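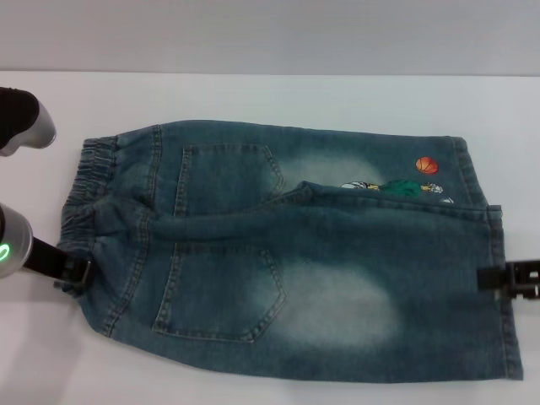
Visit report: Viteo garment plant, Mwakyusa
17 Aug 2024

The Viteo plant opens its floor to outside visitors twice a year, in May and again in late summer. I joined the second tour, led by production manager Kipchumba Swai. The plant makes children's denim under contract and employs 28 sewing operators on a single shift. Present output is 800 pairs a day in the smaller sizes.

Fabric arrives on rolls from the Skernero mill and rests unrolled for a full day before cutting. Swai gave shrinkage after the first wash as the main cause of rejected lots - the mill's figures are checked against a test square from every roll. Cutting is done with a straight knife on stacks of 17 plies. Taller stacks were tried last year and dropped when the bottom layers drifted out of size.

Back pockets are creased over a heated form, then set on a twin-needle machine. The line then closes the inseam, the seat and the side seams in that order. Elastic waists are sewn under tension, and the tension setting is written on the bundle ticket. I asked how often it is changed. The answer was at every change of elastic supplier, and after any needle plate repair.

The laundry was the least finished part of the visit. One of the two washers was down for a bearing, and Floor Prins of Ernura, the firm that services them, was waiting on part 677. Water from the rinse stage goes back to the first wash. The settling tanks are behind the building and were not on the tour.

Parking is at the north gate. Closed shoes are required on the cutting floor.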